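Sweet pepper growing in Bramholm

Bramholm is a farming village known for its sweet peppers. The first written mention of the village is from 1613, but peppers came much later, when the Fistby family built heated glasshouses by the canal. Today the village has 738 inhabitants and 12 growers. Most of them sow in February and pick until October – the red fruits stay longer on the plant than the green ones.

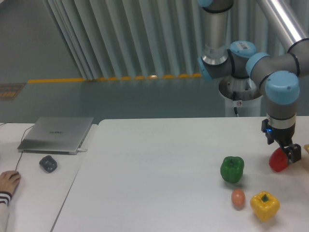 Venla Manninen has objected that the glasshouses were first used for cucumbers, and that peppers replaced them only after a bad mildew year. The parish records do not settle the question. A pepper market is held in August on the square behind the church.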